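Home Threads Lists About

Firdevs Toprak
09/11/2021

Budget thread for the second picking cell. Posting it in pieces as I get the quotes sorted.

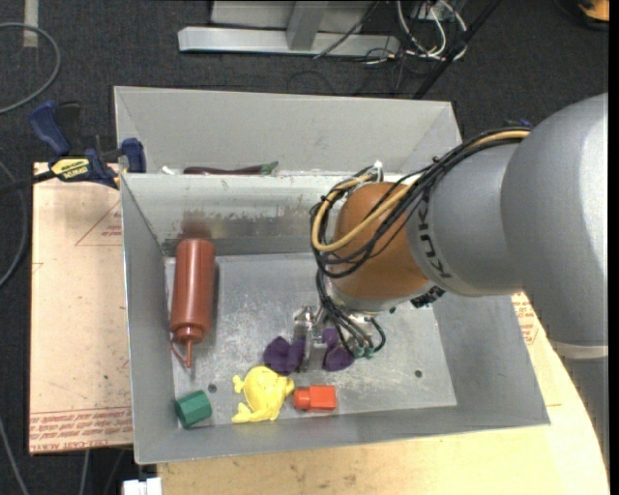
The arm is paid for, so it stays off the sheet. What's left is bins, hoses, fingers, spare fittings and hours.

2/ Bins first. Utum wants $15 each with a minimum order of 320. We don't need 320 bins. Psarras will sell singles but hasn't given me a price yet.

3/ Gripper fingers. Malik quoted $201 a set. I'm putting in for two sets – one on the arm, one on the shelf.

4/ Hoses and fittings I always guess too low. This time there's a flat $1000 line for air and cable parts, and whatever is left in March rolls into test objects.

5/ Soft items need their own line. Hard blocks and bottles last for ages, plush doesn't.

6/ Still open: install hours. Murnari bills travel separately and I missed that last year. Asked for it in writing.

7/ If you've bought metal bins in small numbers, tell me where. Sloped walls preferred.

Recent
Spare parts list, first draft
Lease or buy – my notes
Questions for the Psarras call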